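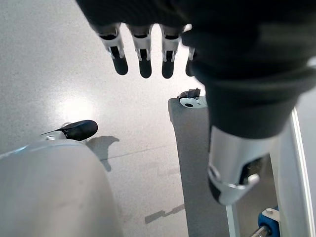 Stekberg to replace 1980 water main beneath Kerkivness Road

24/05/2025

Stekberg's municipal water department will replace the transmission main under Kerkivness Road, after inspections in March found wall loss at several joints between the Kouris pumping station and the rail underpass. The work covers 400 meters of cast iron pipe laid in 1980 and will be carried out in 5 stages.

The existing line carries treated water from Kouris to the lower pressure zone, which serves the older part of town and the small businesses along the canal. Department records list repeated leak repairs on the section, most of them at lead-caulked joints. Repair clamps fitted over the past decade remain in service and will be removed along with the pipe.

Juniper Zamora, the department's distribution engineer, said the remaining wall thickness was below the replacement threshold at the joints tested. "The barrel of the pipe is in fair condition for its age," Zamora said. "The joints are the problem, and joint repairs on this line have a short life. Lining was considered and ruled out. A liner would reduce the bore, and the lower zone is already short on flow during the evening peak."

The new main will be ductile iron with a cement mortar lining and restrained joints at all bends. It will be laid parallel to the existing line on the north side of the road, so that the old main can stay in use during construction. Customers will be transferred street by street once each new section has been pressure tested, flushed and disinfected. Two sets of bacteriological samples must pass before a section is connected.

Isolation valves will be placed closer together than at present. The current layout has one working valve between the pumping station and the underpass, and a break anywhere on that length requires the whole section to be shut down. A second valve near the canal bridge was found seized in the open position and has been marked out of service on the network plan.

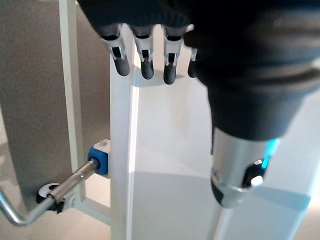

Traffic and supply interruptions

Kerkivness Road will be reduced to one lane past each open trench, with temporary signals. Footpaths on the south side stay open throughout. The contractor, Kakura, will plate the trench overnight where driveways cross it.

Each property will lose supply for part of one working day when its service line is moved to the new main. Written notice will be delivered in advance. Residents are advised to run a cold tap at the front of the house after supply returns, until the water is clear, and to hold off using washing machines and water heaters until then. Discolored water that persists into the next day should be reported to the department.

Properties with lead or galvanized service lines will have the public portion replaced at no charge. The portion on private land remains the responsibility of the owner, who may have it replaced by the contractor at the department's unit rate while the trench is open.

Pressure in the lower zone

Hydraulic modeling carried out for the project shows an increase in minimum pressure at the canal end of the zone once the new main is in service. The model was calibrated against hydrant flow tests. The department will install a pressure logger at the underpass before the changeover and leave it in place afterward to compare the results with the model.

Thanasis Spanos, who runs a commercial laundry on the canal side, said low pressure in the evening had limited the hours he could operate two machines together. He asked at the public meeting whether the pumping schedule at Kouris could be changed during construction. The department said the schedule would stay as it is until the last stage is connected and would then be reviewed.

Disposal of the old main

The old pipe will be cut, drained and filled with grout where it passes under the rail line. Elsewhere it will be lifted only where it obstructs the new trench. Valve boxes and hydrants no longer in use will be removed and the surface restored. Permanent paving follows after the backfill has settled, and temporary asphalt will be kept in repair until then.

Drawings and the stage plan can be viewed at the water department counter.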